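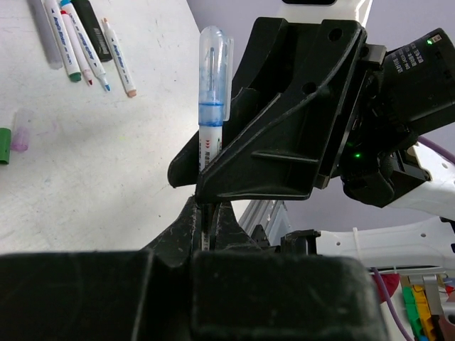
A marker with a clear, blue-tinted cap.

About the firm

Warnthorpe Li is a law firm with offices in Tusmont and Kurangate. It acts for owner-managed businesses, landlords, trustees and private clients. The present firm was formed when Warnthorpe & Co, a commercial property practice in Tusmont, merged with Li Solicitors of Kurangate, which mainly handled wills, trusts and estates. Both sets of client files, deeds and stored wills passed to the merged firm.

There are 15 solicitors, supported by paralegals and an accounts team. The accounts team is based in Tusmont and handles client money for both offices.

What we do

Commercial property. Purchases, sales, leases, lease renewals and secured lending. The department manages 126 leases under standing instructions from landlord clients. Key dates are held in a central diary and checked each Friday by two people, one of them a solicitor.

Company and commercial. Share and asset sales, shareholder agreements, supply terms and group reorganisations. We do not act on public listings.

Employment. Contracts, handbooks, settlement agreements and tribunal claims. Work in this department is mostly for employers. Where an employee asks us to advise on a settlement agreement, we first check that we do not act for the employer.

Private client. Wills, lasting powers of attorney, trusts and the administration of estates. We store original wills without charge. They are kept at Kurangate and can be collected from either office with 200 hours' notice or, if the matter is urgent, on the next working day.

We do not take on criminal, immigration or personal injury work.

Partners

Guilan Kang is managing partner and heads commercial property. She trained at Warnthorpe & Co and became a partner there before the merger.

Deming Jiang heads company and commercial. His work is chiefly business sales, including sales to employees and to family members.

Xiuying Xie heads private client and is based at Kurangate. She oversees the will store and signs off all estate accounts before they go to beneficiaries.

Jiahui Xiao leads the employment department. She sees clients at both offices.

Meifang Dong is the compliance partner. Complaints, conflict checks and data protection requests are dealt with by her.

How work is run

Each new matter is given a reference, a named solicitor and a named deputy. A conflict check is completed before any advice is given. The client then receives a letter setting out the scope of the work, the basis of charging and the name of the person responsible. Work outside that scope is quoted for separately and is not started until the client agrees in writing.

Fixed fees are offered for simple wills, powers of attorney and standard lease renewals. A first meeting on a company or employment matter costs 600 plus VAT, and covers reading papers sent to us beforehand. Other work is charged by time, recorded in six-minute units. Bills are sent monthly unless the client letter says otherwise.

Files are closed when the final bill has been paid and all original papers have been returned. The retention period is stated in the closing letter.

Training

We take trainees into both offices. Each trainee spends time in at least three departments, with one partner as supervisor throughout. Applications open in May and should be sent to the Tusmont office, marked for Guilan Kang.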